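Long weekend in Jornville, quick notes

Back since last night, laundry everywhere, so quick one before I forget it all. Jornville! Four hours by train, or 85 minutes by car if you skip the coast road. We did not skip the coast road.

Stayed at the Hanard, up the hill behind the harbor. Small rooms, big windows, breakfast until 11 which is my kind of breakfast. Stairs though. So many stairs. Pack light.

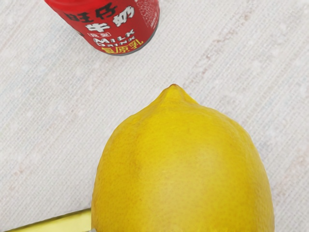

a reader on my last post swore the Hanard was overpriced in August and that we should have tried one of the guesthouses by the ferry dock. Maybe! But the ferry horn goes off at six in the morning, so I'm fine with the hill.

First day was mostly walking. The old lighthouse dates from 1802 and you can go up for a few coins, cash only, the card machine was broken and had a very old looking note taped on it. View is worth it. Wind is not. Lost a hat.

Lunch at Sýkora, by the fish market – dumplings, cabbage, the best plum cake I've had in years. Went back teh next day for more cake. No shame.
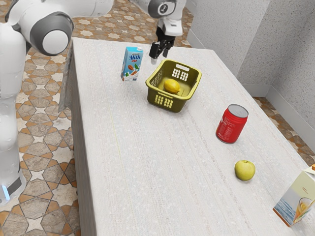 Olive-yellow basket, white table.

Second day, rain. Took the bus out to Flalura, the botanical garden, mostly under glass so good for bad weather. Roughly 100 steps from the bus stop to the gate and we still got soaked. Orchid house was closed, fern house was lovely, cafe so-so. Last bus back is at 5:40 and it does leave early, we had to run for it. 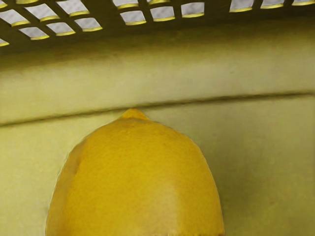
Whole lemon, close up.

Would I go again? Yes, but in spring, and with better shoes. Three nights is plenty, two if you dont care about the islands. Will do a seperate post on the boat trip when I've sorted my notes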